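12th August – gripper notes, small table

Back on the finger comparison today, finally! I've had the wide-based fingers on since first thing and I like them a lot more than I expected to. The old Fludow pair were lovely for boxes and anything with flat sides, but they'd skate off a tapered cup if you came in even slightly high, and on cloth they mostly just pushed it along. These black ones come down to a blunt point, so you can pinch a fold and keep hold of it.

First job was the controller, though. The Candent box had gone back to its default closing force after the update (again), so I spent half the morning wondering why everything was being squashed. Set it to 9 and left it there. At 11 it crushes the cup rim, so don't be tempted.
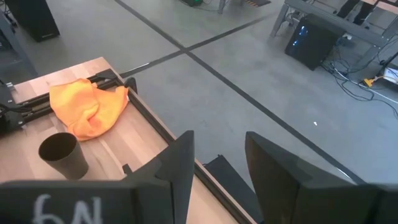
Wrist camera view, orange cloth and cup. Photo: Doratance workshop

I started with the cloth hanging over the back rail and the cup standing in front of it, because that's the pairing that kept catching us out on the Fludow set. The cup on its own is easy now. Going for the cloth is still fiddly – if I aim for the flat part near the bottom the tips just slide along the wood, but the raised twist is a lovely thing to grab and I'd go for that every time.

The other thing is how much of the view these fingers eat. Both bases are huge in the wrist camera and anything low down and close in simply disappears behind them. I tried tilting the mount back a touch, which helped with the near side of the table, but then I was losing the cup at the last moment, so it's gone back to where it was. Slimmer bases would be the proper fix. Fedoruk do a blank we could cut down ourselves, if anyone fancies an afternoon with a file!

Log got to 297 grasps before I stopped for tea. I want 1,000 on this pair before we swap again, so that's September at this rate – please leave the force setting alone until then. Still to do: same run with the cup lying on its side, and find the short hex key.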